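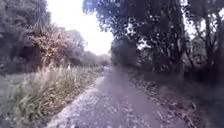 Re: [trailbots] Rirudis path kit -- anyone tried it?

Hi all,

On Sunday someone wrote:

> Our group is looking at the Rirudis kit for a small wheeled robot
> that has to follow unpaved paths. The Antal one costs less but
> seems made for sidewalks. Does the Rirudis cope with gravel and
> long grass, and is the setup as quick as they say?

I've had the Rirudis on our little rover for 3 weeks now, mostly on the old lane at Brundadham, so I'll have a go at this.

Setup first. The box says 5 minutes and that's a joke, it took me most of an evening, but a good chunk of that was me putting the bracket on backwards (twice!). After that it just ran. I did 71 runs and it got to the end of the lane without help on 63 of them, which I'm pretty happy with for a kit at this price.

Gravel is fine. Long grass is fine too as long as there's some kind of edge between it and the path. Where it gets muddled is leaf litter under trees -- it slows right down, hunts left and right, and sometimes stops and beeps at you. Turning the "edge trust" setting down a notch helped a lot. The manual hardly mentions it, so go look for it in the second menu.

I only had the Antal on loan for an afternoon at Brevthorpe, so take this with a pinch of salt, but it loved the paved bits and sulked on everything else. If you're mostly on dirt I'd pay the extra.

One gripe: the Rirudis charging plug is loose on mine. Support says a new one ships in July. Has anybody else had that?

Happy to send my settings file if you want it, just reply off list.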